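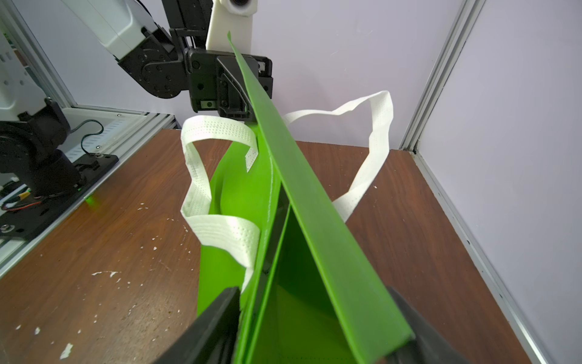
How to wash reusable shopping bags without wrecking them

I have far too many shopping bags. They live behind the kitchen door, they get stuffed in the boot of the car, and until last spring I'd never washed a single one (please don't judge me). Then a pot of yoghurt burst on the walk back from the shops in Ustadton and I had to work out what to do. A few mistakes later, I've got a routine that works.

First, turn the bag inside out and shake it over the bin. You'll get onion skin, receipts, probably a bit of grit. Run your fingers along the bottom seams too, as that's where the crumbs pack in.

Now check what it's made of. Cotton and canvas can go in the machine at 40 with your towels, though they'll shrink a little the first time. The thin, papery-feeling non-woven ones are fussier! I wash those by hand in a washing-up bowl:

1. Fill the bowl with about 4 litres of cool water and a small squirt of washing-up liquid.
2. Push the bag under and leave it for 15 minutes.
3. Rub any marks with a soft cloth. A scrubbing brush will turn the surface fluffy, and it never goes back.
4. Rinse until the suds stop, then press the water out against the side of the bowl. No wringing.
5. Hang it upside down by the bottom corners, out of strong sun.

Handles pick up the most grime, especially pale ones. I make a paste of bicarb and water, dab it on with an old toothbrush and go very gently over the stitching.

Meat juice is a different matter. If it's a cotton bag, give it a hot wash on its own. If it's a non-woven one I just bin it, and I keep one bag only for meat these days.

My neighbour Dayana irons hers to get the creases out. Fine for canvas, but I tried it on a non-woven bag and it stuck to the iron, so now I fold mine while they're still very slightly damp and put a heavy cookbook on top overnight. Make sure they're dry right through before they go back behind the door, or they'll smell like a wet tent.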